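Sarpong 396 Curved Handle, Pale Blue
Grosolo Replacement Parts -- Handles and Grips

Item no. 2153
Sold in packs of 4

The Sarpong 396 is a one-piece molded plastic handle for storage tubs, step stools and light carry frames in the Dikum and Jillum ranges. It replaces the earlier straight handle and uses the same mounting points. No adapter is needed.

The body is a single curved bar with a slightly squared cross-section. The flattened sides limit rotation in the hand when the load is off center. Edges are rounded along the full length, and there is no seam on the gripping side. The surface has a satin sheen. Color is pale blue throughout the body; the plastic passes a little light, so the shade reads deeper or milkier depending on the angle.
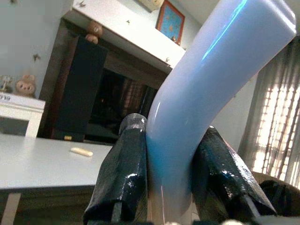
Mounting is by push fit. Align both ends with the sockets, press until the shoulders seat, then turn the locking collars 90 degrees clockwise. Collars are supplied with the tub or stool and are not included in the pack. Worn collars should be replaced at the same time (see Collars and Clips).

Fit
Dikum tubs, all sizes with round sockets
Jillum step stool, single and double
Not for Jillum folding models -- the sockets are too shallow

Care
Wipe with a damp cloth and mild soap. Do not use solvent cleaners or abrasive pads, which dull the finish. Store away from direct sun. Prolonged exposure will lighten the blue, and a new handle fitted beside an old one may not match.

Handles showing white stress marks at the bend should be taken out of use. The part is not repairable; glue does not hold on this plastic.

Color variation between batches is normal and is not accepted as a fault. Customers who need a matched set should order all packs together and note this on the order form.

Fit questions go to Farah Yusof at the parts desk. Trade accounts and bulk orders are handled by Jingyi Jiang. Orders received before noon on Saturday ship with the next working day's dispatch.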